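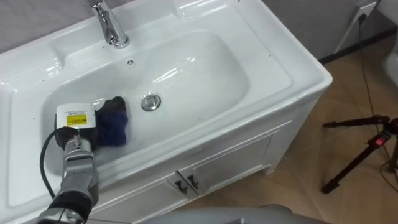 Chart Readings: Frequently Asked Questions

What do I need to send you before a reading?
Your date of birth, the place you were born and the time if you have it. Hospital records are the best source. In some provinces the long form birth certificate gives the time, but the short form usually doesn't.

What if I don't know my birth time?
We can still do a reading, but it will leave out the rising sign and the houses. The Moon's sign may also be uncertain if it changed that day. If you have a rough window (after supper, before dawn), put it on the form.

Which house system do you use?
Whole sign for birth charts and Placidus for event charts. You can ask for a different one when you book.

What is the Brulelus report?
It is our written report on the year ahead. It covers transits to your birth chart from one birthday to the next and runs to 11 pages. It comes by email and does not include a call.

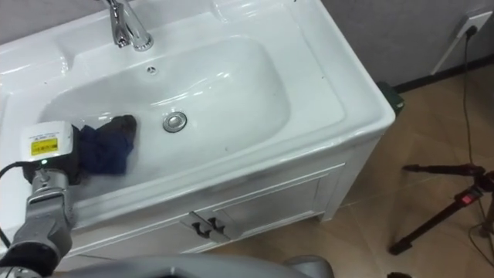
The Plosstead reading is the one with a call. It lasts an hour, and you get the recording afterward along with a copy of your chart.

Can you read a chart for an event or a town?
Yes, if there is a recorded starting time. We've done charts for weddings, shop openings and one curling club founded in 1938. For towns we use the time of incorporation. If the sources disagree, we'll tell you which one we used.

Where do your planetary positions come from?
We calculate them with Titance, a desktop program. For dates before standard time we work out local mean time by hand and check it against the Esfahani tables, which list 800 towns and cities. If your birthplace isn't listed, we use its longitude.

How long will I wait?
Written reports take 4 weeks. Calls are booked through the calendar page, and new times are posted at 9 a.m. on the first of each month. January fills up early.

Do you answer health, legal or money questions?
No. Please see a doctor, lawyer or accountant for those.

Can I get a refund?
Yes, in full, up until we start work on your chart. After that you can move your booking to a later month once at no charge. If we made an error in your birth data, we redo the reading free.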